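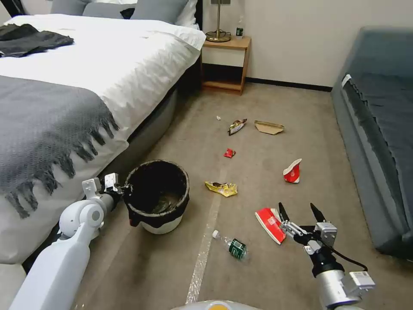 Robotics > Home Tasks > Methods

Posted by Kobina Ackah, 28 January 2018

Our bedroom cleanup test has me grinning! We trained on 300 demos with both arms, then ran 18 trials. Picking the nearest piece first beat picking by class, and I did not expect that.

boltlow: Nice, but a red and white paper cup pressed flat on carpet is a different grasp from a bottle on its side. Did you split them out?

Kobina Ackah: Not yet, I will! The clear tape is the one I'm dying to see solved.

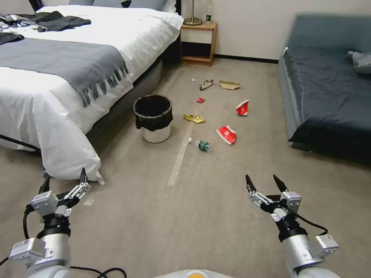 Re: Nearest first?

augustina_amoah: I don't buy it. With the bin by the foot of the bed, nearest first could just mean shorter trips. Move the bin and rerun.

Kobina Ackah: Fair. I'd bet it holds, but I'll try 4 bin spots in May.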